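12/21/23

Washing-up bench, Jernbridge workshop. Sponges and the big oval bowl.

Started by clearing the dark brown table and wiping it down, then got the white oval bowl out of the cupboard. We have been using the steel basin up to now and I wanted to go back to ceramic for the last sessions before the break. The steel one rings when you knock it and slides when it is empty. The ceramic one is heavy enough to stay where it is put, and grease shows up on the glaze, so you can tell when you have missed a bit.

Sponges are the ordinary two-layer kind, green scouring side and yellowish foam. The old packet ran out on Tuesday. The new ones came from Eltport with the cloths and the washing-up liquid. They feel slightly firmer than the old ones, with a thicker foam layer, but I didn't keep an unused old one to compare. Please keep one back from this packet. I have put a sealed one in the drawer marked Inga, which is the name we gave the bench and has stuck.

Soaked two of them in hot water for a few minutes and squeezed them out by hand. A dry sponge straight from the packet skids on the glaze and doesn't pick anything up. After soaking it bends properly and follows the curve where the side of the bowl meets the bottom. That curve is the hard part of this bowl. The rim is broad and easy, and so is the flat part, but anything oily settles in between.

Test dirt was the same as last week: a spoonful of cooking oil, a spoonful of tomato purée, smeared round with the back of the spoon and left to stand while I had a cup of tea. I should time this. "A cup of tea" was 17 minutes today by the wall clock and I suspect it was nearer half an hour last time.

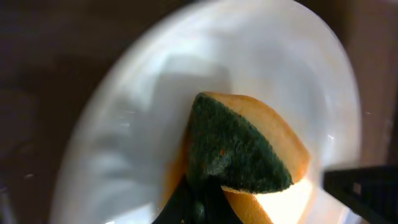 Foam side first takes off most of the purée but pushes the oil about. Green side first lifts both, though you need to rinse it more often, as bits collect in the fibres. Best so far is green side with a small amount of liquid, rinse, then foam side to finish. I did the narrow ends of the oval last each time and they were always the worst. Going round the ends with the corner of the sponge works better than the flat of it.

No scratches on the glaze that I could find with a torch. The green pads are supposed to be safe on glazed ware, but the Makis plates went dull after a few weeks of this in March and I would like to catch it earlier this time. Have made a pencil note on the underside of the bowl with the month it went into use.

Water: filled to the 2000 ml line on the jug each time, poured in one go. More than that and it slops over the narrow end when you scrub. Less and the oil ring sits just where you want to be working. Kettle water topped up with cold until I could keep my hand in it. There is a thermometer somewhere, probably in the box with the kitchen scales.

Glare is a nuisance. The bright patch on the right-hand side of the bowl makes it hard to see whether the film has gone. Turned the bowl a quarter turn and it just moved to another bit of the rim. Running a dry finger over it is more reliable than looking. If it squeaks it is clean.

Drying: sponges stood on edge in the rack by the window. The ones left lying flat overnight on Monday smelled by Wednesday and I threw them out. Please don't leave them in the bowl at the end of the day, even wrung out.

To do
Label the sponges with a marker on the foam edge so we know how many washes each has had. Throw out after 4 sessions, or sooner if the green layer starts to come away from the foam.
Find the thermometer.
Order purée in tubes, the open tin goes off.
Felt pad or tea towel under the bowl, it grates a bit on the table when turned.
Ask whether the steel basin can go back to Jernbridge stores or if the others still want it.

Left the bowl washed and upside down on a towel. Tap over the small sink is dripping again.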